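Jovelari hand-held gripper kit, worth it?

catinca_s
Renting the Jovelari pair kit for February. Two grippers, marker cubes, headset, cables. Has anyone here used it for small household items?

bedard_fan
We had one for 30 days. Tracking was fine. The cables are too short if you like to stand.

onu_k
Disagree on the cables, ours reached everywhere. My complaint is the hand strap. After 25 minutes I had to loosen it.

bedard_fan
You probably got the newer set. Ask Bistthorpe which one they ship.

catinca_s
They said newer. Thin things worry me more, glasses and cases mostly.

VGavrila
Veronica here, I run ours at a low table. Glasses are doable, go in slow and take them by the bridge. Cases are easy. I would still skip the paid support plan.

onu_k
The plan got me a replacement cube in two days. I'd keep it.

VGavrila
Fair. My table:
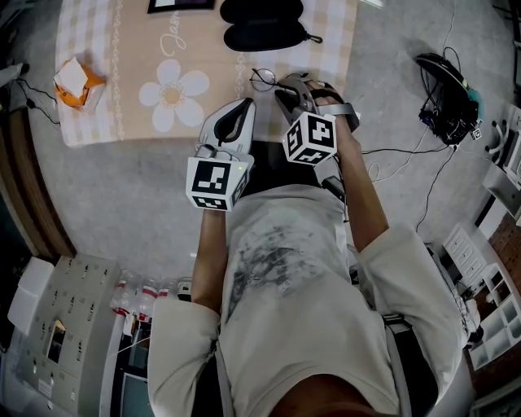

catinca_s
Does the rental price cover both grippers?

VGavrila
Both are covered, and spare straps cost extra.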